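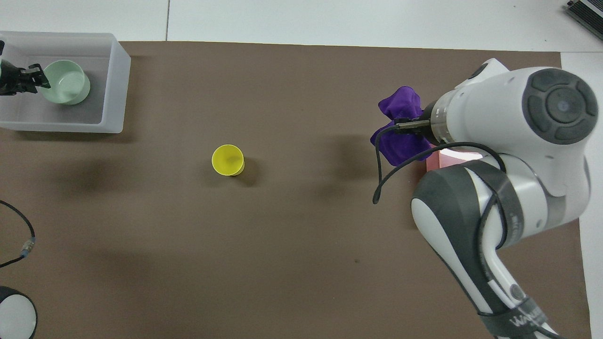
Table practice at Tadport: one gripper on the mint-green bowl, the other holding the purple cloth.

Teaching by Remote Control: Your Questions

Do I need to know how to code?
Not at all! You move the controls and the arms follow. If you can put dishes away, you have plenty to teach.

How long is a session?
Two hours, with a 15-minute break. Most people want to skip the break. Please take it, your shoulders will thank you.

How many times do I repeat a task?
Lots. Our Cowie tidying set has 113 good runs so far and we'd love to reach 400 by June. Change your path a little each time, small differences really help.

What if I drop something?
Keep going and pick it up again. We love those runs! Only press Stop if an arm bumps the table hard.

Why cups, bowls and cloth?
Cups and bowls keep their shape and cloth never does, so you get to practice both kinds of grip. Cloth is the fun one (start slow).

Can I push the arms by hand instead?
Yes, on the Stander bench. Ask for hand-guiding when you sign up.

Where do my runs go?
Into Filline, where you can replay them and add notes.

Updated April 2025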